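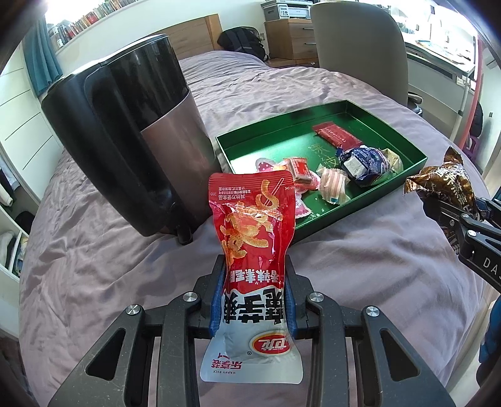

Notebook, December, 14:20. Bedroom tidying, snack sorting task.

Question for this block, carried over from Ghada Khalaf's note: is "put the snacks in the tray" a chore we can hand over yet, or still a demo? Wuner wants an answer for bags as well as boxes. Boxes we can do.

Set-up: green tray on the bed, mixed wrapped sweets and foil bags, two grippers, blue rubber pads. Kettle stays on the bed as an obstacle. Bedspread left wrinkled. Pulling it flat helped the Dafis policy last month and told us little about houses.

Notes

– Crinkled foil remains the hard case. The outline changes as the jaws close, so the grasp point chosen before contact is wrong by the time it matters.
– Pads are fine on bags. On small twisted wrappers they are too wide and push the neighbours about.
– Which way up a bag goes is not scored. Ghada disagrees and would like the print readable. Left open.
– Two hands at once over one tray is quick for a person. The Loletti planner still takes turns, with a wait of 2 s at each handover.

Numbers: policy trained on 2000 demonstrations, tested on 44 picks. It dropped or missed 20, nearly all of them soft bags. A ten-year-old would be annoyed at that rate.

My view: tray sorting is usable for rigid packets if someone is in the room. Soft bags, no. Anything with a kettle near it, no, until contact force is logged on both arms. The Cillholm rig has the sensors; ask whether we can have a pair.

To do: narrower pads, print two widths. Rerun with a deeper tray. Split the failure log into drop and miss, at present it lumps them together. Ghada to send her scoring sheet.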